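Right, I've finished the Duan home organising course and I have opinions. Long thread, mute me if you like your storage boxes.

For anyone who has been spared it: Duan is the one with the calm woman's voice and the beige website. You pay, you get a video a day, and by the end your house is meant to "run itself". Mine does not run itself.

I paid £100. There's a cheaper version without the worksheets, and having seen the worksheets I'd recommend that one, if I recommended any of it.

The big idea is zones. Everything you own belongs to an activity, every activity gets a zone, and nothing crosses between zones. Tea zone. Post zone. A "leaving zone" by the door, which in my house we call the hall.

I'm not against this. My nan kept the teabags by the kettle. What I object to is paying to be told it by someone who then calls it a system and puts a little trademark sign after it.

Also, real things don't stick to one activity. Scissors are for food packets, parcels, wrapping paper and the loose thread on your coat. I asked in the members' forum where scissors live. The answer was "a pair in each zone".

So you see how this goes. The course about owning less had me looking at more scissors.

Week two is marking out. Before you buy anything you tape your surfaces into sections and live with them for a bit to see what wants to go where. Credit where due, this costs next to nothing and it's the one bit I'd keep.
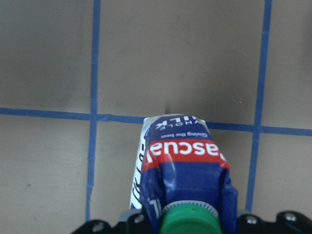 Blue masking tape and a milk carton.

My trouble with marking out is that it shows you what you own and where you'd like it to be, and leaves out the other people in the house. They haven't seen the videos. They put things down where their hand happens to be.

There's a lesson on this called Bringing Your Household With You. It lasts 5 minutes and it tells you to have a conversation.

Then week three, and what a surprise, the shopping list. Drawer inserts, turntables, clear tubs with bamboo lids, labels. The links all go to Odero. I looked for a line on the page saying whether Duan gets a cut and couldn't find one. Maybe there isn't a cut. Maybe I'm a suspicious person.

Odero tubs are nice, I'll give them that. They stack and the lids fit. They're also square, and pasta packets are not square, so you end up with a full tub plus a bag with a handful of pasta left in it, held shut with a peg. Where's the peg zone?

Same goes for flour, and sugar, and those lentils. You decant the packet, bin the packet, and with it goes the date and the cooking time. So then you need a label for the date and the cooking time. Odero sells labels.

I went to Lunder at the Mitorport retail park instead, thinking I'd be clever. They've got a whole aisle of it now, where the paint used to be. Same tubs to my eye, different sticker, not much cheaper. I bought one turntable and felt like I'd lost an argument.

The turntable is good. Annoyingly. It's in the corner cupboard and I can reach the vinegar for the first time since we moved in. I won't be taking questions on the turntable.

Now the claims. The Duan sales page says the average home has 800 items in the kitchen alone. Average of which homes? Does a box of matches count once? I wrote in to ask where the number came from and got a discount code for the wardrobe course.

It also says you'll get back 8 hours a month once your zones are "live". I don't spend that long looking for things. I spend it washing up, and there's no zone that does the washing up.

I do wonder how much of this is just that tidying up feels good whatever method you use. You clear out a cupboard in October, the cupboard looks lovely, you credit the course. You'd need to look at the same cupboard in spring. The testimonials on the site don't give you that photo.

Somebody in the forum said she was on her third go through the course and it "gets deeper every time". Nothing but kindness to her, but if I had to fit the same boiler three times I'd be ringing someone.

Before the replies start – yes, I know some people find this sort of thing a real help, and if your head is quieter with labelled tubs then get the labelled tubs. I'm moaning about the selling, and about the price, and a bit about the voice.

And yes, I know I could have got most of it from the library. I've since looked. Mitorport library has a whole shelf of these books, all telling you to own fewer books.

What I've kept: kettle things by the kettle, the turntable, a bowl for keys. What I've dropped: the leaving zone, the worksheets, decanting, the evening "reset" where you walk round the house with a basket and put everyone's stuff back for them. I already had that job.

Someone's asked if I'll be doing the wardrobe course with the discount code. It ran out at midnight. Then they sent me another one.

Scissors are in the drawer, by the way. One pair. Unless somebody's had them.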